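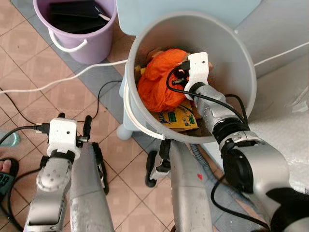 Software notes, Nondenville. New grasp planner is in on both arms as of 21 Jun 2019. Replan now fires when the gripper touches the bin wall, no more full stop. Bin reaching still the hard case, crumpled plastic gives the depth filter fits. Bonifacio Bravo re-ran 600 logged grasps thru it, 22 timeouts, mostly the left arm waiting on a lock. Fix comming in July. Pull Birnance before you record anything, old logs wont replay.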